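Sasine Kitchen: Boards and Counter Pieces

Home | Rooms | Gallery | Contact

The Sasine kitchen was finished in July. Most of the work went into the counters, and this page is about what ended up on them. The room is small, with one long run of worktop and a short return by the window. We kept the appliances off it as far as possible and gave the space to boards and a few wooden pieces that get used every day.

The whole project covered two rooms and 2,176 square feet of house was left alone. The kitchen took nearly 16 weeks, including a wait for the countertop.

The countertop
White with a marble pattern. It shows crumbs, so it gets wiped down a lot. The sample we first picked was grayer and looked dull in the evening.

Boards
Bamboo, in a honey tan. A juice groove follows the edge a short way in, and the corners are rounded. We use the grooved side for tomatoes and roast chicken and turn it over for bread.

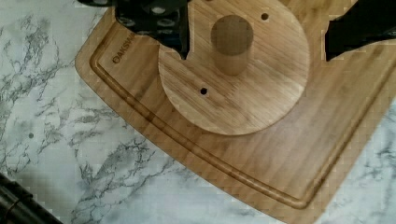 Boards this size are heavy when wet, so ours lives on the counter. Wash by hand, stand it on its edge to dry, and oil it when the color starts to look flat. A small bottle of mineral oil lasts us most of a year.

Round pieces
Pale bamboo matches the boards closely enough that we stopped looking for anything else. The round pieces run a little yellower. That bothered us in the store and has not bothered us since.

Open shelf
One shelf, 50 inches long, from Tinau. It holds plates and the coffee things. The brackets were moved once to clear the outlet.

Drawers
Magesa runners, full extension. The top drawer is for knives and the second one is for towels. The bottom drawer sticks a little in humid weather.

Lighting
Two strips under the cabinets from Zadano. Set warm, they make the bamboo look darker than it does at noon.

More rooms will be added to the gallery when they are done. The pantry is next.

Back to Gallery | Next: Hallway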